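Nusex > Support > Kashindye kitchen cell > Set-up and care FAQ

Kashindye kitchen cell: questions we get asked

This page covers the simulated kitchen cell we keep at Fletstead for checking arm set-ups. It runs in software from start to finish. If you came looking for proof that a robot can cook your tea, you will leave disappointed.

Does a good run in the simulated kitchen mean the real arm will work?

No. It means the arm can reach what you asked it to reach, in a kitchen that has no grease, no draughts and no crumbs. We treat a pass as permission to start testing. Dorkard's sales sheet for the planner puts it more strongly, and we don't agree with the sheet.

How should I set up the views?

Use one view over the room and one from the gripper end, and save both with every run. The room view tells you where the arm is. The gripper view tells you what is blocking it, and a tall item held close will block a great deal.

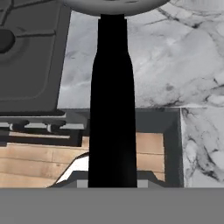
People tend to trust the room view because it is easier to read. That is how bad grasps get signed off. If the two views seem to disagree, stop the run and check the gripper mounting values before you touch anything in the planner. A wrong offset can look very like bad planning, and we have watched people spend days tuning the wrong thing.

How often should the arm be re-zeroed?

Every 300 runs, and after any software update, whatever the release notes say about it. A simulated arm doesn't wear, so I can see why people ask. Settings files do get overwritten, though, and an old joint offset creeping back in is our most common fault.

Where should the base go?

Near enough to the hob that the arm needn't be at full stretch, with room left for the elbow to swing. Start with the gripper lowered over a burner and work back from there. Then try the far end of the worktop. A base position that suits only the hob isn't much use to anyone.

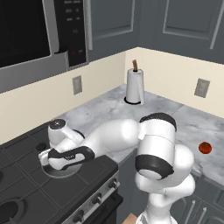 Kashindye cell: arm over the counter, gripper above a burner.

The automatic placement tool gave me a different answer each time. Is it broken?

Probably not. It stops at the first position that passes, and there may be plenty of those. Run it 6 times, keep the best 2, and check those by hand. I have yet to see it save anyone an afternoon.

What do I check when the gripper stops short?

Go in this order:

1. Gripper length in the tool settings.
2. Height of the worktop in the room file.
3. Speed limit, which should be at 4 or lower for set-up work.
4. The collision margin. Leave this till last. Shrinking it makes the fault go away on screen and come back later on real metal.

Can I skip all this and use the default profile?

You can. The default was made for a flat bench with nothing hanging over it. A kitchen with wall units and a microwave above the cooktop is a different job, and the profile won't warn you.

Does the cell learn from its mistakes?

It logs them. Somebody still has to read the log.

Nusex, Fletstead | Contact support | Copyright Nusex | Back to top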